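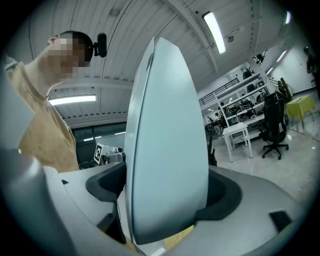 The 3 dB step Lamisi sees in the Harnivholm room measurements comes from the seating, and I would stop looking for it in the amplifier. The seats were swapped in February and the absorption table in the model still has the old upholstered values. A smooth, chair-back-like panel like the pale blue-gray one at the top of this message, upright and gently curved, reflects most of what hits it above 474 Hz, and an empty row of them behaves nothing like cloth. The old table assumed cloth everywhere.

On Wednesday, June 24, 2026, Lamisi Quaye wrote:
> Rear positions read high against the model, front positions are
> fine. I swapped the amp channels and got the same result. Is
> anyone else on Okow 4 seeing this, or is it my calibration?

Your calibration is fine. Swapping channels would have moved the error and it stayed put. Two things to try:

Set the seating surface to "hard, unoccupied" and rerun with 20 source positions. The default is too sparse for the rear rows.

Turn off the audience correction. It is on by default in Okow 4 and it gets applied even when occupancy is zero. Yaa reported this last year — the ticket is still open.

If the rear rows still read high after that, send me the raw impulse responses, uncompressed please. I don't trust the exported summaries, which drop the early reflections.

Clémence, do you still have the Tranolbridge set from before the seats changed there? It would make a decent comparison.

Elikem Quansah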